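Home | Courses | Handouts | Workshops | Contact

Print this page | E-mail this page

Pladstead Community Learning
Household Skills for Everyday Life
Handout 2: Sorting and Storing Small Wrapped Snacks

Last updated August 20, 2024

Welcome back, everyone! These notes go with our second meeting, and they cover the part I talked through much too quickly, so please keep them near your pantry at home and scribble on them as you like. Last time we did the big things (flour, rice, the cans at the back that have been there since two kitchens ago). This time we are going small, down to the single wrapped candies, cookies, dried fruits and little cakes that come home in mixed bags and then spread themselves through every drawer in the house.

I have a soft spot for this subject. My own snack drawer at the old place on Bromness Road was a disgrace for years, and I would open it looking for a tea bag and come away with a handful of something I couldn't name. So nothing in these notes is meant as a scolding. It is just the way I do it now, after a good deal of trial and error, and I think you'll find it a rather pleasant way to spend part of an afternoon.

Getting set up

Choose a broad, flat surface and put something soft over it. A bed will do, or a table with a folded blanket on top. I like fleece for this, in a pale solid color if you have one. Small packets stay where you set them down, and the bright wrappers show up nicely against it. A slick tabletop is fine too, but round candies will go rolling off it the moment you turn your head.

Next you need a box. Please don't go out and buy one! A plain brown cardboard box with the top cut away does very well, and it doesn't matter one bit if your cutting is crooked. Long and low is easier to work with than tall and deep. Put it to one side of the surface, at whatever angle suits your reach, and keep the middle clear for sorting.

Have a pencil, some sticky labels and a damp cloth close by. If you were given the Trindo label sheets in class, those are the right size.

Picking up and looking

Now comes the part people want to skip. Take each packet up on its own and look at it before you decide where it goes. With a clear wrapper you can see a good deal straight away: the color of the food, its shape, whether there are crumbs in the corners. With a printed wrapper you are relying on what it says, and with snacks from abroad you may not be able to read it. Set those to one side and go through them together at the end, with a dictionary or a neighbor who knows the language.
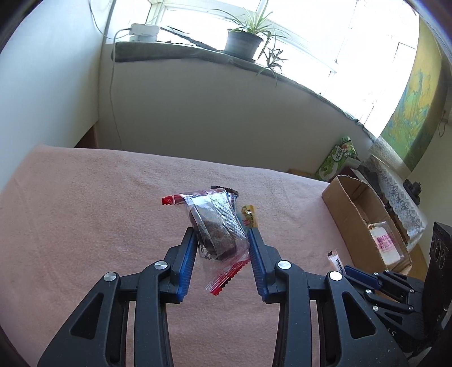
Fig. 1. A clear packet with a dark brown, rounded piece of food inside and a red serrated seal at the lower end.

Look at the seals while you have the packet up. The zigzag end that so many of these wrappers have is there to help you tear it, and it is also the first place I check for trouble. Run your eye along the seal from one side to the other. It should be closed the whole way across. Then look at the long seam, the one that runs down the body of the wrapper, and see that it lies flat with no gap. A crinkly packet is perfectly all right, by the way. Crinkles come from being carried about, and they tell you very little about the food.

Please be gentle as you do this. Hold the packet by its two sides, firmly enough that it doesn't slip and lightly enough that you don't crush what's in it. Soft things like dates and small cakes will take a dent very easily, and a thin cookie can be in pieces before you know it. I tell every group this and I still break one myself most terms.

Making your groups

When I first wrote this handout I had nine groups, which was silly. These are the ones I use now:

Soft and sticky (dried fruit, jellies, chewy candy)
Dry and crumbly (cookies, crackers, wafers)
Hard candy
Chocolate, or anything coated in it
Can't tell yet

The last group is a perfectly respectable one. Let it sit until you've finished the others. If you still can't tell, and there's no date or name you can make out, I would let it go.

Keep the soft and sticky things away from the dry ones, even when everything is wrapped. Wrappers do fail, and a cookie that has spent a month next to a leaking jelly is a sad object. If your box is long enough, a strip of cardboard across the middle will divide it. Chocolate wants the coolest spot you have, well away from the stove.

Dates and labels

Single packets very often have no date on them at all, because it was printed on the big outer bag. Before you throw the outer bag away, cut out the panel with the date and the ingredients and tuck it in with the packets it belongs to. This matters most of all if anyone in the house has an allergy. If you have already thrown the bag out and there is an allergy to think of, don't guess from the look of the thing.

On your label, write the group and the month you sorted it. A label that says "cookies, September" is plenty.

How much is enough?

One of our groups kept a tally for the Coutinho Street pantry sale and ended up with 1,176 wrapped pieces, of which 140 went in the "can't tell yet" pile. You won't have anything like that at home, I hope! For a household I suggest one box and no more. If you like to go by weight, 500 grams of mixed snacks is a comfortable amount for a family to get through while it's still fresh. When the box is full, eat from it before you buy again.

To try before next time

Sort one drawer or one shelf using the groups above. Write down which group was the largest and how many packets you had to let go of because of a poor seal. Bring your label sheet back if you have any left over, as we'll be using them for the spice jars. And if you run into a packet that puzzles you, bring that along too and we'll have a look at it over tea.

Print this page | E-mail this page

This site uses cookies to remember your settings. By continuing to browse you agree to our use of cookies. Accept | Learn more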